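Capítulo 4
Mobiliario abierto adosado a muro

4.1 Objeto del capítulo

Los capítulos anteriores trataron el armario cerrado y la estantería exenta. El presente capítulo estudia una familia intermedia: el mueble de casilleros que se apoya en una pared y combina huecos abiertos con algún cuerpo provisto de puerta. Su interés docente reside en que obliga a resolver a la vez tres problemas que en otros muebles se presentan por separado, a saber, la modulación de los huecos, la relación con el paramento posterior y el criterio de ocupación.

Al terminar el capítulo, el alumno deberá ser capaz de levantar el alzado acotado de un mueble de este tipo, distinguir los elementos portantes de los divisorios y redactar un plan de ocupación por compartimentos.

4.2 Terminología

Se denomina casillero a todo hueco limitado por dos costados, un suelo y un techo, sin cierre frontal. El casillero puede carecer de trasera; en tal caso se habla de hueco pasante, y el muro queda a la vista como fondo. La distinción no es menor: un hueco pasante no admite objetos que dependan de un tope posterior, y el polvo desprendido del mortero cae directamente sobre lo almacenado.

Cuerpo cerrado es la parte del mueble dotada de puerta. Cuando esta lleva vidrio —liso, esmerilado o acanalado— el contenido se percibe solo en parte, lo que permite guardar piezas de aspecto desigual sin alterar la lectura del conjunto.

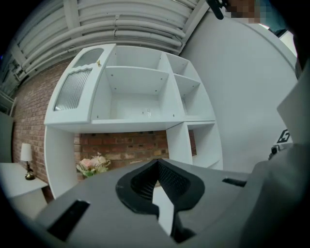
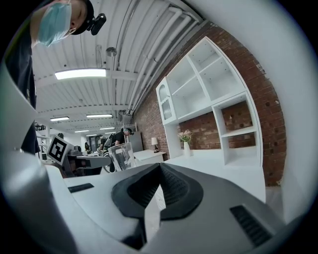

Figuras 4.1 y 4.2. Mueble blanco de casilleros ante muro de ladrillo visto.

4.3 Modulación

La modulación regular, con todos los huecos iguales, simplifica el despiece pero reduce la capacidad de adaptación. La modulación irregular exige más piezas distintas y, a cambio, admite objetos de alturas muy diferentes. Tarawneh propone en sus apuntes de taller una regla sencilla: la altura libre de cada casillero será la del objeto más alto previsto más 30 mm, holgura suficiente para introducir la mano por encima.

Los taladros que quedan a la vista en los paneles interiores deben anotarse en el levantamiento. Su posición informa sobre el sistema de unión y, en ocasiones, sobre baldas suprimidas o desplazadas.

4.4 Ocupación

Todo plan de ocupación parte del mueble vacío. Se numeran los compartimentos de izquierda a derecha y de arriba abajo, se asigna a cada uno una clase de objeto y se reserva al menos un hueco sin uso. El caso Gurkstead, desarrollado en el apartado 4.6, aplica este procedimiento a una sala con 96 objetos repartidos en 11 clases.

Antes de pasar al apartado siguiente conviene repasar las tablas de flecha admisible del capítulo 2.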